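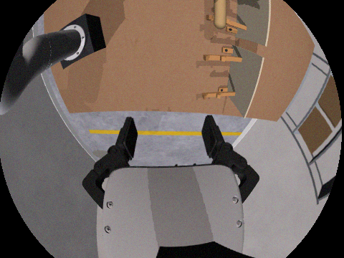
What do students do in a robotics club when the club doesn't own a robot?

They build one in software, give it a room and a table to work on, and write code to make it pick things up.

It's how things have gone at Hamada Technical High since last fall, anyway. Wednesday, 4:15, second floor. Laptops, a projector with a bad fan, crackers. Sadao Okabe teaches physics the rest of the week and by this hour he has his shoes off under the desk.

The job this year is furniture. Sort of. The simulated arm has to put together a wooden rack – stands, panels, a long dowel – and do it from any starting layout the judges feel like handing over. The judges are at the Drirkico, the regional student contest, in May. Teams send in code, no hardware. The code gets run on parts laid out in ways the team has never seen.

"Last year it was stacking cups," Okabe says. "Cups are forgiving. Wood parts that have to line up, not forgiving."

Sayaka Nishimura has the grasping code. Second year, types fast, eats while typing. She joined because the art room was full. When I sit down she's in the middle of an argument with the screen, about friction mostly. Set it too low and the dowel shoots out of the fingers like soap. Too high and it sticks, hangs there, won't let go when the fingers open. She has a spiral notebook with every friction value she's tried, most of them crossed out hard enough to tear the page.

"The dowel hates me," she says. Then, a minute later, "Okay it rolled. Why did it roll. There's no slope."

There was a slope. A stand had been loaded a hair into the tabletop and the simulator had kicked it back out, tilted. Took the whole group until 5 to find it. Okabe knew, I think. He went to refill his tea.

The software is called Ristico and everyone complains about it. It's free for schools, it crashes when you resize the window, the manual was clearly translated in a hurry. But the shadows are good, and the club likes that more than you'd expect. Kids pull up the view from the arm's own camera just to look around the room. 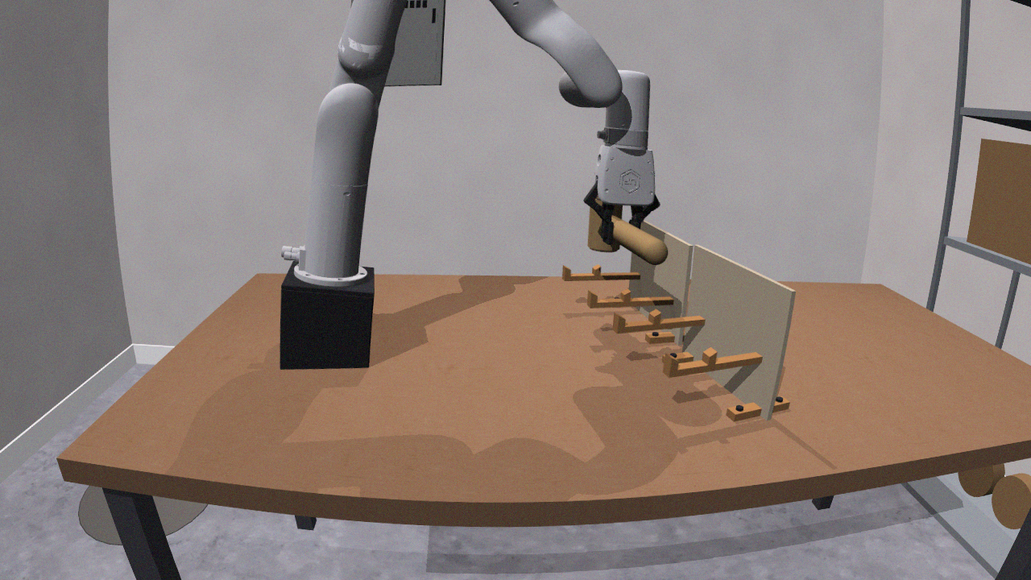
STETETTI | Issue 172 | p. 3

They grip, they lift, they reset. Mostly reset. A full attempt runs in a few minutes on the good laptop and quite a bit longer on the others, so there's a line for the good laptop, and a sign-up sheet taped to the door that people cheat on. First slot goes to whoever broke something last week.

I asked Okabe if he'd prefer a real arm. Long pause. He priced one, he says, a couple years back, and put the brochure in a drawer. "With a real one, one student drives and the others watch. Here they all get to crash it."

And they crash it. Arm through the table, arm into its own pedestal, a panel flung at the wall so fast it left the room and kept going. (They saved that one. It gets played at the start of meetings.) No one gets hurt, nothing gets paid for, and the younger members lose thier fear of the reset key pretty quick.

What they don't get is the feel of it. Nishimura brings this up on her own. She'd never held a dowel like the one she'd spent all winter programming around, so over break she bought one at the hardware store, sat on her bedroom floor and picked it up over and over, watching her fingers. She was grabbing near the middle every time without thinking. Her code was grabbing at the end. She moved the grasp point that night, and the droop problem she'd had for weeks mostly went away.

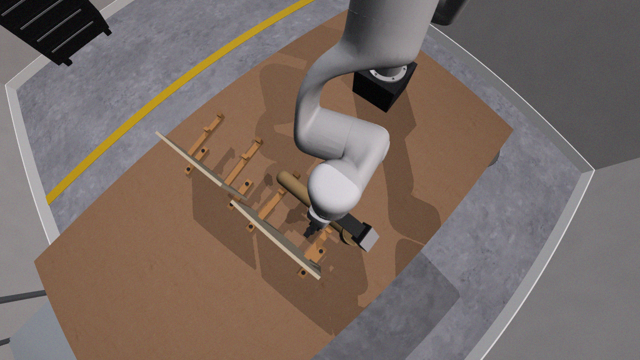 She still keeps the dowel in her bag. Uses it to point at the projector.

The approach angle is the current fight. Come in straight down and the fingers are clear of the wood but the wrist has to twist late. Come in slanted and the wrist is happy and something else gets bumped, usually a stand. The group is split three ways on it and there have been been words. Okabe's rule is that you can't argue for an angle until you've run it, with the log saved, on the shared drive, in the right folder. The right folder is its own argument.

By 6 the building's being locked up. Nishimura has a slanted run going and won't close the lid. She carries the laptop down the stairs open, flat on both hands, screen glowing, somebody walking ahead of her to get the doors.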